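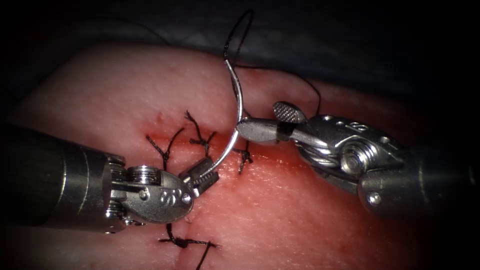 The Trirkodell Aftercare Leaflet Collection gathers the printed advice that patients receive when they leave a clinic with a closed wound. It contains 45 leaflets, all in English, with their original wording preserved and a plain-language version supplied for each. The leaflets disagree most in their names for stitches. An interrupted suture, tied and trimmed on its own like the black ones along the slit in the pink pad, is called a "single stitch" in some leaflets, a "separate stitch" in others, and is left unnamed in many. The collection records each term as printed and links it to one preferred entry in the glossary.

Fandton > Language Resources > Health Leaflets > Trirkodell

Contents

The release consists of two files. The file leaflets.csv holds one row per leaflet and 14 columns, including title, issuing clinic, body area, original text, and plain-language text. The file glossary.csv lists the preferred terms and the variants found in the leaflets. Both files are encoded in UTF-8. Empty cells mean that the leaflet is silent on the point – they do not mean that the information was lost.

Source of the texts

Leaflets were supplied by four clinics in the Fandton district, which agreed to their reuse. Texts were typed from paper copies and compared with the originals by a second reader. Clinic telephone numbers and staff names were removed before release. No patient records were consulted at any stage.

Plain-language versions

These were prepared by the Clikine editorial office under the Ramasamy style rules, which ask for short sentences, direct instructions, and common words. "Keep the area dry" replaces "avoid exposure to moisture." Instructions that differ between clinics, such as when a patient may bathe, were left as they stood. Editors had no authority to settle medical questions.

Intended use

The collection is suited to the study of readability, the teaching of technical writing, and the comparison of terms. It is not a source of medical advice and should not be shown to patients as such.

Known limits

Leaflets on the hand and the scalp are more frequent than any others. Leaflets for children are few. Spelling errors in the originals have been kept and are marked in the notes column.

Maintenance

Corrections are reviewed each December. Please quote the row number and the exact wording in question when reporting an error.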